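Bratetura board adopts new precinct lines for primary
February | By Ó Gríofa

The Bratetura election board has approved a revised precinct map that merges four polling places and moves the count of provisional ballots to a single site. The map takes effect for the primary and stays in force through the general election.

Under the revised rules, any change to a polling place must be posted 90 days before voting begins. The earlier rule required only a notice by mail. Voters in the merged precincts will receive a new card with the address and the ballot style for their district.

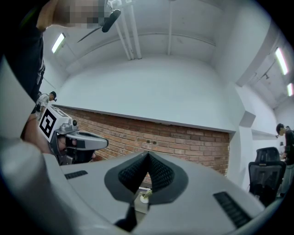 Dark gray finger pad with black mesh, set in a light gray housing. Photo: Lurkus

The board also reviewed provisional ballots from the last general election. It logged 314, most of them cast by registered voters who went to the wrong precinct. Staff said in a written report that those ballots were counted only for the races the voter was eligible to vote in, and that the process delayed the final tally until the second canvass.

Four seats on the county council are up this year. The new map does not alter council district lines, which were set after the census. A request to extend early voting hours was tabled and will return at the next meeting.

Comments

precinct9voter: Does the new card replace the old one or do we keep both? The notice doesn't say.

mbk: Old one is void once the new one arrives. It's in the meeting packet, second page.

Hillside Reader: They should have voted on the early hours now. The next meeting is too close to the deadline.

Related
Filing period closes for county council
How provisional ballots are canvassed
Early voting sites and hours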